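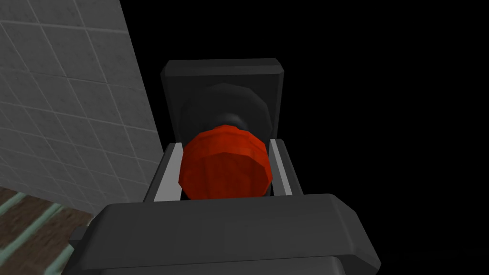
Chapter 11

Keeping Food Through the Winter: Salt, Smoke, Air and Cold

11.1 Why this chapter begins with hunger

In the earlier chapters we looked at how people grew their food and how they carried it to market. Now we come to a question which every farming family had to answer each year: what shall we eat when nothing is growing? For most readers of this book the question is strange. We buy tomatoes in the coldest part of the year and we do not think of it. But for a family in a northern valley the harvest was a short time, and the months after it were long. All the food for those months had to be in the house before the snow came.

The historian Oda Sjögren calls this period "the closed half of the year". I like this expression, and I will use it in the chapter. In the closed half of the year the fields gave nothing, the hens laid few eggs, and the cows gave little milk or none. A family lived from what it had stored. If the store was badly made, or if mice or damp came into it, there was no easy way to repair the damage before spring.

We should be careful here with one common idea. Many students believe that people in the past ate spoiled food because they had no refrigerator. The household books which we still have do not support this. They show people who watched their food very closely, who knew the smell of good salted fish from the smell of bad, and who threw away much less than we do. Their knowledge was practical. They could not say why salt protects meat, but they knew how much to use and in which month to do it.

11.2 What makes food go bad

Before we study the old methods, it is useful to repeat a little science. Food goes bad for several reasons, and often for more than one at the same time.

The first reason is the work of very small living things, mainly bacteria, yeasts and moulds. They need water, and most of them like warmth. Many need air, but some do not. The second reason is inside the food itself. A cut apple turns brown because substances in the fruit meet the air. Fat becomes rancid in a similar way, and salt will not stop it; salted pork kept too long has a sharp, unpleasant taste even when it is not dangerous. The third reason is simply other animals: insects, mice, rats and sometimes the neighbour's dog.

Every method in this chapter takes away something that the small living things need. Drying takes away the water. Salt also takes away the water, but in another manner, by drawing it out of the food and making it hard to use. Cold makes their life slow. Vinegar makes their surroundings too sour. Smoke does a little of several things: it dries the surface, and it leaves on it substances which slow down the moulds and the rancid taste. When you read the case studies later, please ask each time which of these is happening. The answer is not always the one you expect.

11.3 The Quintanilla household book

Our main source is the household book of the Quintanilla farm, which was kept by three women of the same family, one after the other. It has 272 pages, and the last 20 are damaged by water, so we can read only single words from them. The rest is in good condition. The editor of the printed edition, Bernadette Ruiz-Ortega, has kept the old spelling in the notes and put modern spelling in the main text. We follow the main text.

The book is not a cookery book, although it has some recipes. It is closer to a diary of the store room. An entry from November says:

"Killed the pig. Cold enough, thank God. Two sides in salt, the legs also. Sausages tomorrow if the girl comes. Salt is dear again and I have used more than I wished."

There is much to learn from these few lines. The pig was killed in November, when the weather was cold, since meat must be cool before the salt can go deep into it. In a warm autumn the family had to wait, and waiting meant feeding the animal for longer. We see also that salt cost money. A farm could make its own meat, flour and cheese, but it could seldom make its own salt. For this reason the price of salt, and the taxes on it, will return many times in Part Four.

Lastly, we see "the girl". She is never named in the entry. Sausage making needed many hands, and it had to be finished fast. In this period girls from poorer houses went from farm to farm in the killing season and were paid partly in meat. Chia-jung Tseng has argued that these girls carried knowledge with them, so that a way of smoking or a mixture of herbs could travel along a whole valley in a few winters. It is an attractive idea — we will test it against the sources in section 11.7.

11.4 The store room

A good store room had to be dark, dry, cool and safe from animals. These wishes do not always go together. A cellar is cool and dark, but often it is damp. The space under the roof is dry and has moving air, but it becomes warm on the first fine days of spring. Most farms therefore used both. Roots, cabbages, apples and barrels went down. Flour, dried beans, onions and smoked meat went up.

Apples were a special problem. A ripe apple gives off a gas which makes other fruit and vegetables ripen quickly, and one rotten apple can spoil those around it. The Quintanilla women did not know about the gas, but one of them writes that apples "must not sleep near the carrots", because the carrots become bitter. She was right, and modern tests show the same result.

Work in the store room did not stop when the shelves were full. Somebody had to turn the cheeses, look through the apples, wipe the mould from the hams and add brine to the barrels. In the Quintanilla book these tasks come back so regularly that the writers stop explaining them and put only a small cross in the margin. For a long time readers thought the crosses were religious signs. Ruiz-Ortega was the first to see that they fall thickest in the closed half of the year, and that they disappear nearly completely in summer.

11.5 Words you will need

Brine: water with a large amount of salt in it.

Curing: treating meat or fish with salt, and sometimes also with sugar, smoke or spices, so that it keeps.

Cold smoking: smoking at a low temperature, so that the food takes the smoke but is not cooked.

Clamp: a heap of roots covered with straw and earth, made outside in the field or garden.

Rancid: said of fat or oil which has gone bad and has a sharp taste or smell.

11.6 Before you read on

Ask an older person in your family how food was kept in the house when they were a child, and write down their words as exactly as you can. You need 30 lines at most. Keep the text with you, as we will come back to it after the section on dairy. If you do not have anybody to ask, you may use the interview with Rafferty Pettigrew in the appendix, where he speaks of his grandmother's clamp and of the winter when the frost went through it.

Search this book Go
2 comments 11 shares
Pandance Open Textbooks | Contact the editors | Copyright Pandance | Back to top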